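This card accompanies the image set recorded during the outdoor robot open day held by the Lelisari field station. The set contains 1,826 still images taken from a wheeled ground robot, the Citosel, as it was driven across the grass beside the station. It is released for teaching and for non-commercial research.

Version 5, April 2020

## The open day

The station opens its grounds to visitors once a year, in September. Guests are received at the main building, given a short safety talk and then walked out to the demonstration field. The robot is driven at walking pace by a member of staff holding a radio handset, and visitors may follow the view from its forward camera on a tablet kept at the marshalling point. Attendance is by booking only and is limited to 99 places.

The programme was arranged in two parts. The first was a straight run along the worn track between the tree lines, intended to show how the robot holds a heading where there are no kerbs or painted lines to follow. The second took the robot onto rougher ground at the side of the field.
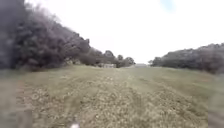 ## Contents of the set

| Folder | Contents |
|---|---|
| `track/` | Images from the straight run |
| `rough/` | Images from the weedy and clover-covered ground |
| `notes/` | Driver's log and visitor timetable, plain text |

The `track/` folder holds 715 images. All remaining images are in `rough/`. Images are stored as JPEG files and numbered in order of capture within each folder. No image has been sharpened, straightened or colour-corrected.

## Known properties

Users should take note of the following before beginning work.

- **Blur.** Many images are soft, particularly towards the left and right edges. They have been kept because a robot of this kind must work from such images in ordinary use.
- **Sky.** The overcast sky is very bright and often shows no detail. Methods that depend on cloud shapes or on the position of the sun are unlikely to give useful results.
- **Robot body.** A small white part of the robot enters the view at the bottom, a little left of centre. Users training a ground classifier may wish to mask it.
- **Ground cover.** Low, clumpy growth in the near field gives way to paler, flatter grass further off. The change is gradual in places, and two careful annotators may reasonably draw the boundary differently.

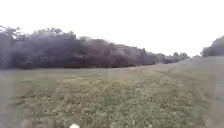
## Labels

Labels were prepared at the station with the Gedeck annotation tool. Each image carries a coarse outline for sky, woody vegetation and ground. A further label divides the ground into smooth grass and rough growth. Distant objects on the horizon are not labelled separately, and anything that could not be identified with confidence was given the class `unknown`.

Labels were checked once by a second annotator. Corrections are listed in `notes/` together with the date on which each was made.

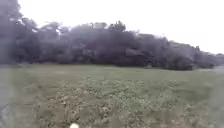
The set was prepared chiefly for exercises in judging where a ground robot may safely drive. Visitors to the open day often assumed that any green surface would be treated alike, and the demonstration was planned with that question in mind. A suitable first exercise is to separate the mown-looking band in front of the trees from the patch of small leafy plants nearer the robot, using texture alone. Colour is a weak guide, as both areas are dull green under a grey sky. The dark bushes that bulge out on the right make a useful second test, because their lower edge lies nearer the robot than the shrubbery to the left and a simple straight boundary will misplace it.

## Conditions of use

The images may be copied and altered for teaching and non-commercial research, provided that the Lelisari field station is named as the source. They must not be used as the sole evidence that a vehicle is safe to operate near the public.

Printed copies of the exercises are held in the Economou reading room at the station and may be consulted during opening hours. Reports of labelling errors should give the folder name and the image number.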